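Grey bins over pale wood benches: carpet or bare floor underneath?
Forum: Workshop and Storeroom Fitout > Benches, bins and shelving

wutix_bench
Posted 7:40 am

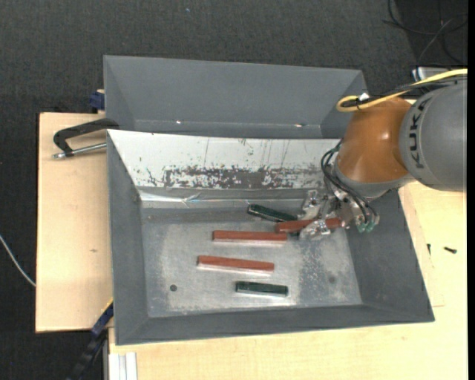

Two grey bins on the pale wood work surfaces, with the dark carpet around them.

Setting up a second sorting room for September and I want to copy the layout we already have. It's two large rectangular grey bins, one in front of the other, with pale wooden work surfaces under them and charcoal carpet on the floor. The parts are short bars in reddish-brown and dark green and they get sorted by colour.

Questions are whether to carpet the new room too, and whether to stay with grey bins. Budget is $3000 for the lot, benches included. I'm in a leased unit so nothing can be glued down.

Plirkel
Posted 8:15 am

Skip the carpet. We had it in a parts room at my last job and it held on to every bit of swarf that came in on people's boots. Vacuuming didn't get it out. We ended up paying to have it lifted and the slab sealed.

If standing on concrete bothers you, put an anti-fatigue mat in front of the bench and leave the rest bare.

gumleaf_6
Posted 8:32 am

I'd keep the carpet, or carpet tiles anyway. Dropped bars on concrete are loud and they chip. Tiles can be laid loose with corner tabs, so the lease isn't a problem, and you swap the ones that get ruined. Buy a spare box at the start because the dye lots never match later.

Plirkel
Posted 8:41 am

Loose tiles creep as soon as you run a trolley over them. Seen it plenty of times.

gumleaf_6
Posted 8:50 am

Depends on the trolley. Ours has soft wheels and the tiles haven't moved. The hard nylon ones will do it, I agree.

Disen Storage Refugee
Posted 10:05 am

On the bins. Grey is fine for the reddish-brown bars but I'd think about the dark green ones. Dark green on grey is hard on the eyes by mid-afternoon if your lighting is poor. We went to a cream liner in the bottom of ours and picking mistakes dropped off. Any offcut of light vinyl flooring does the job and you can pull it out to wash it.

Also the bottom of your front bin looks scuffed already. A liner would help with that.

wutix_bench
Posted 12:20 pm

It's scuffed, yes, that's a metal bottom and the bars slide around on it. Hadn't thought of a liner. Would vinyl stand up to it?

Disen Storage Refugee
Posted 12:34 pm

For a while. Ours gets replaced twice a year. Cut it a bit small so the corners don't curl.

Căpraru
Posted 12:58 pm

I'd go rubber over vinyl. Thin ribbed rubber matting is dearer but it stops the bars sliding and takes most of the noise out, which also settles half of the carpet argument. Only drawback is the colour, it's nearly always black, and then you can't see the dark green at all.

Disen Storage Refugee
Posted 1:10 pm

That last bit rules it out for me. There's a light grey rubber sold for drawer lining but I found it too soft. It tore inside a month.

northshed
Posted 3:25 pm

Why are both colours in the one bin to begin with? You've got a second bin sitting right behind it. Keep the reddish ones in front and green at the back and you don't need a liner or better light.

wutix_bench
Posted 3:47 pm

They arrive mixed. The front bin is for unsorted stock. I could ask the supplier to separate them but they charge for it, and the last order was 1002 bars.

northshed
Posted 3:55 pm

Fair enough. I'd still get a quote. It might be cheaper than your time.

Plirkel
Posted 4:30 pm

What are you doing for the bench tops? Pale wood looks good on day one but it marks. If you're buying new, get them sealed before the bins go on. Two coats of a hard floor varnish, wait 24 hours between them, and do the edges as well. The edges are where ours went first.

gumleaf_6
Posted 4:44 pm

Agree with Plirkel for once. Do the underside too if the unit gets damp over winter. I had a top cup on me when only one face was sealed.

wutix_bench
Posted 6:10 pm

Thanks all. Plan at the moment is sealed wood tops, same grey bins, a light vinyl liner in the unsorted one, and loose carpet tiles with a spare box. I'll check the trolley wheels tomorrow before I order the tiles. If they're nylon I'll price up bare floor and a mat.

Plirkel
Posted 6:22 pm

Bare floor and a mat. You'll save a few hundred dollars either way.

Căpraru
Posted 7:05 pm

Post the liner price when you have it please. I'm due to redo mine.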